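Shelf load is a simple calculation that most households skip. A board carried at both ends sags in proportion to the cube of its span, so a small gain in length costs a good deal in stiffness. Adwoa Owusu, who tests storage furniture at Stallholm, uses a 600 mm span as her reference.
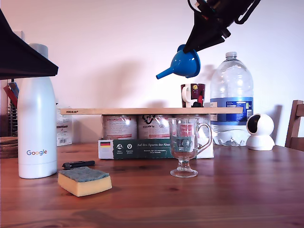
Her bench loads each board evenly and leaves it for 352 hours. Softwood creeps under constant load: the first reading is always the smallest. A board that looks flat in the first week can show a visible bow by the end of the month.

Thickness is the cheaper fix. Doubling it cuts deflection to one eighth, while doubling the depth from front to back only halves it. Owusu prefers a batten glued under the front edge - it adds little weight and leaves the shelf surface clear.
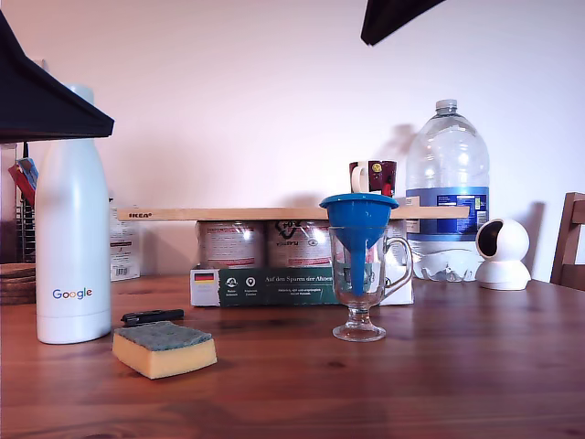
Brackets and walls

Mawuli Adjei fits shelving in older apartments in Skirnitz, where a single wall can change from brick to plaster and lath within an arm's length. He drills a pilot hole at each fixing point and reads the dust. Red dust takes a standard plug. White dust followed by a sudden drop means a cavity, and a different anchor.

Bracket arms should reach at least two thirds of the shelf depth. Shorter arms put more pull on the top screw.

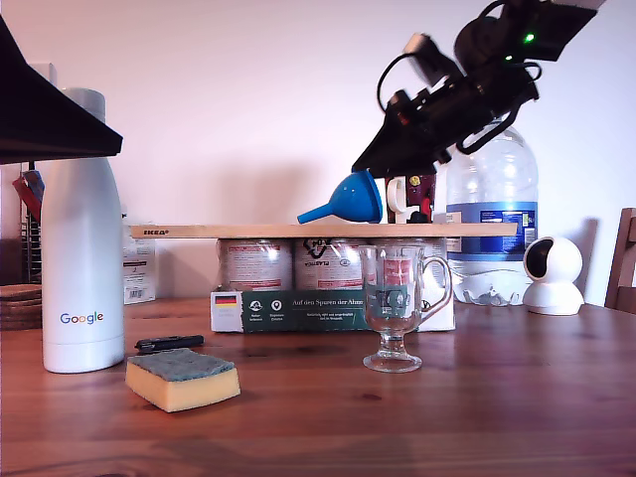 What the load tables leave out

Published tables assume an even load. Kitchens rarely provide one. A point load at midspan bends a board 1.6 times as far as the same weight spread along it, so heavy items belong over the brackets. Humidity matters too, and Adjei leaves a 3 mm gap at each end of an alcove shelf.
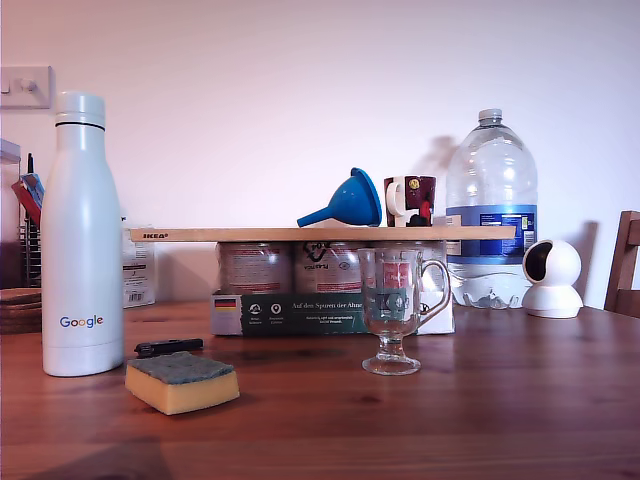 Everyday items on a wooden table.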